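Returns (book trade)

In the book trade, returns are copies that a retailer or wholesaler sends back to the publisher or distributor for credit after failing to sell them. The practice, also called sale or return, sets publishing apart from most other branches of retail, where stock once bought stays with the buyer. Returns affect print runs, author payments, warehouse design and the price of books, and they are normally governed by the terms of trade agreed between a publisher and each account.

Terms of trade

A returns clause usually states a window within which copies may come back. The window opens some months after the invoice date and closes a year or more later. Copies sent back before it opens are refused or credited at a lower rate, and copies sent back after it closes are treated as firm sale. Many clauses also require prior authorization, in which the bookseller submits a list of titles and quantities and receives a reference number to be placed on each carton.

Credit is given at the price paid, less any handling charge. Where a bookseller cannot show which invoice a copy came from, the publisher may apply the highest discount on the account. Freight is in most cases paid by the party sending the goods, although large chains have been able to move this cost to the supplier.

Firm sale is the opposite arrangement. The bookseller accepts a higher discount and gives up the right of return. It is common for remainders, special orders, academic monographs and non-book items such as calendars and stationery. Consignment differs from both in that the stock remains the property of the publisher until it is sold, and no invoice is raised before that point.

Full-copy and stripped returns

In a full-copy return the whole book is sent back. This is the usual method for hardcovers and trade paperbacks, which can be sold again if their condition allows. In a stripped return only the front cover, or a signed statement of destruction, is sent back, and the text block is pulped locally. Stripping has been used chiefly for mass-market paperbacks, whose unit cost is low in relation to freight. A stripped book may not legally be resold under most supply contracts, and a notice to this effect is often printed on the copyright page.

Processing

A returns center receives mixed cartons from many accounts. Each carton is opened, matched to its authorization and emptied, and every copy is identified by its barcode. The copy is then graded. Grading rules differ from house to house, but the usual outcomes are return to stock, refurbishment, sale as a hurt copy, and pulping. Refurbishment covers the removal of price stickers, the replacement of jackets and, less often, the trimming of page edges.

Kai Reuter, in his handbook Warehouse Practice for Publishers, divides the cost of handling a returned copy into receipt, inspection, credit and restocking, and treats inspection as the largest of the four. Inspection is hard to speed up. Damage to books is varied in kind, and a copy with a sound jacket may have a cracked hinge or marked pages. Reuter therefore recommends that titles below a set list price be pulped without grading, a policy followed by the distributor Flakar for its paperback lines.
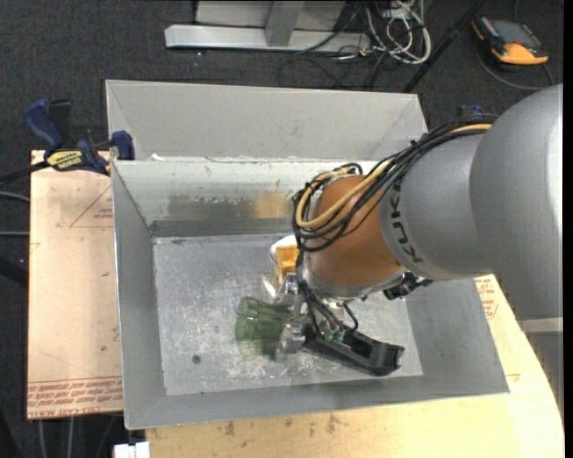
The order in which cartons are processed also matters to the accounts involved. Credit notes are commonly issued only when the last carton under an authorization has been checked, and a delay at this stage can leave a small bookseller short of cash. Some distributors issue provisional credit on the sender's own count and correct it later. Disputes over missing or damaged copies are settled by reference to the packing list, and the terms of trade usually make the distributor's count final.

Accounting treatment

A publisher that ships on sale or return cannot treat all invoiced copies as sold. The normal method is to set up a provision for returns, estimated from the past record of the imprint, the format and the account. The provision is reduced as copies come back or as return windows close. If it is set too low, revenue is overstated in the period of shipment and must be corrected in the next.

The same uncertainty appears in royalty statements as the reserve against returns. The publisher withholds part of the royalty due on shipped copies and releases it in later statements. Contracts may limit the reserve to a stated share of earnings and a stated number of accounting periods. Felicidad Dizon's study of author contracts at 59 independent houses found that 16 placed no limit on either – a position she attributed mainly to the reuse of old contract forms.

Rates

The returns rate is expressed as copies returned over copies shipped, by unit or by value. It is higher for front-list titles than for backlist, and higher for hardcover fiction than for reference works. Rates based on a single calendar year can mislead, for returns received in the first months of a year relate largely to shipments made from September onward in the year before. Štěpánka Kováčik has proposed a cohort measure in which each shipment is followed until its window closes. Applied to the list of the publisher Lasen, her measure gave a rate of 54 percent for one season of celebrity memoirs, against roughly half that figure by the annual method.

Criticism and alternatives

Critics of the system hold that it encourages overprinting, moves stock in both directions at needless cost and hides real demand. Its defenders reply that without it booksellers would not risk shelf space on unknown authors. Leonora Padilla has argued that the right of return works as a form of credit, used by retailers to pay for new stock with old, and that its removal would fall hardest on shops with little capital.

Several partial alternatives are in use:

Capped returns, in which an account may send back no more than an agreed share of its purchases.

Markdown money, in which the publisher pays the retailer part of the cost of reducing the price in the shop.

Short-run and on-demand printing, in which the first printing is kept small and reprints follow orders. The publisher Erkell moved its poetry and translation lists to this model and supplies them on firm sale only.

See also

Remaindered book
Print run
Pulping
Reserve against returns
Terms of trade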